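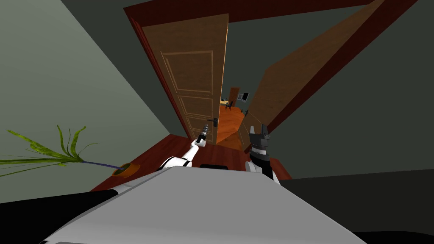
Door task in the simulator, both arms in view.

Postent Robotics Club
Minutes of the regular meeting, Monday, July 29, 2019
Room 41, Nwachukwu Hall

Chair: Shigeru Amano. Minutes: Sota Sugawara.

The meeting opened at 6:40. The March minutes were approved with one correction to the spelling of Cunel.

1. Door task
Shigeru went over the rules for the Cunel simulation round. The robot has to open a door by its lever handle and pass into the next room. Each team gets 40 scored runs. The club's best score so far is 69, from the run set submitted before the break. Sota asked if the right arm may touch the door. The rules allow it, but contact with the frame costs points.
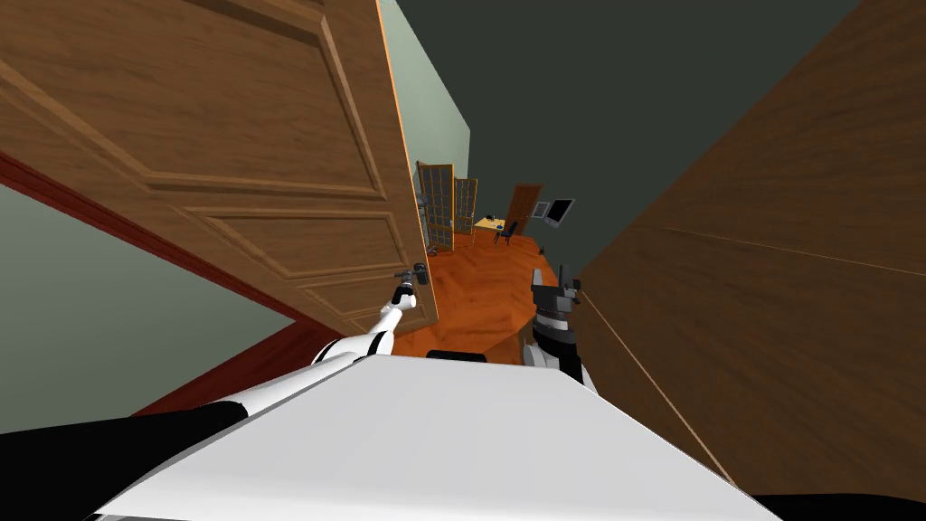

Members discussed whether to drive the base while the left hand is still on the lever or to let go first. Shigeru prefers holding on until the door is well clear. Sota thinks this makes the arm reach too far and wants to try an early release. It was agreed to test both with the same starting positions and compare scores at the next meeting.

2. Gripper model
The club is still using the Bender gripper files from last year. Sota asked for time to check the contact settings before anyone changes the control code.

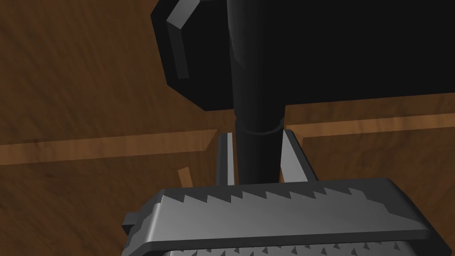

Contact settings will be handled as a separate job from the door runs. Shigeru said the finger shapes should stay as they are for now. The saw-tooth ridges along the edge of the finger are part of the model, and he does not want them smoothed out to save computing time until there is a test showing what it does to the grip. Sota will set up that test on the club computer and put the results in the shared folder.

3. Other business
The team log needs the settings used for every run, including failed ones. Several entries have only a score.

Action items
Shigeru: run the two release methods.
Sota: gripper contact test; fix the log template.

The meeting closed at 7:50.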